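I have now watched all 13 episodes of Fandex, twice in the case of the one with the ferry, and I'm ready to talk about it. Whether you're ready to listen is another matter (my sister wasn't, she hung up).

If you missed it first time round, and going by the chat at work nearly everybody did, Fandex was a Tuesday night comedy drama about a failing mail order firm in a seaside town called Drirkham. It went out at half past nine, straight after the snooker, which meant it often went out at ten to eleven. I had the first four on a tape my uncle made, with the ends of the snooker still attached, and for years that was all I knew of it. I had no idea how the business with the missing van ended! I do now, and I'm a bit cross about it.

Let's start with what's good. Mimoza Papadopoulos wrote every episode and she has a wonderful ear for the way people talk when they're avoiding work. There's a scene in the second one where two packers discuss soup for what must be four minutes, and by the end of it you know one of them is leaving her husband. She hasn't mentioned him. It's all in the soup. I rewound it and I still can't tell you how it's done.

Then there's Zupan, the warehouse manager, who is the best thing in it by miles. He arrives in episode three with a clipboard and a terrible cough and the whole programme wakes up. He's meant to be the villain, I think, or he was for a week or two, and then somebody obviously noticed he was getting all the laughs, because by episode six he's got a flat, a budgie and a love interest. The budgie is called Jestier. This is never explained and I'd like it left that way.

What's less good is the middle. Episodes seven to nine are about a court case, and you can feel everyone wishing they were back in the warehouse. The judge is on the same set as the canteen, with the same radiator! There's also a dream sequence with dry ice, of which the less said. 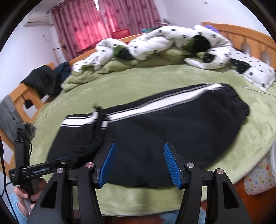

The costumes deserve a paragraph of their own. Everybody at the firm wears the stock, so each week they turn up in whatever the catalogue couldn't shift, and it gets sillier as the money runs out. Zupan spends the last three episodes in a shiny purple tracksuit, catalogue number 371, and gives his big redundancy speech in it with enormous dignity. I did wonder about having a go at it for a fancy dress do in February, but black track pants with a white side stripe laid flat on a bed don't say Zupan to anyone, and a light blue slipper doesn't help. It has to be purple. It has to rustle when he sits down, too, because half the pauses in that speech are him waiting for his own trousers.

As for the ending, I won't spoil it, except to say that the van turns up and you'll wish it hadn't. The last 15 minutes feel as if they were written for a second series that never came. Two characters start a conversation on the sea wall, it gets interesting, and the music comes in over the top of them.

I'm going back to the soup scene tonight, and after that I've got the Christmas special to find. My uncle swears there was one. He also swears he was an extra in it, so I'm keeping an open mind.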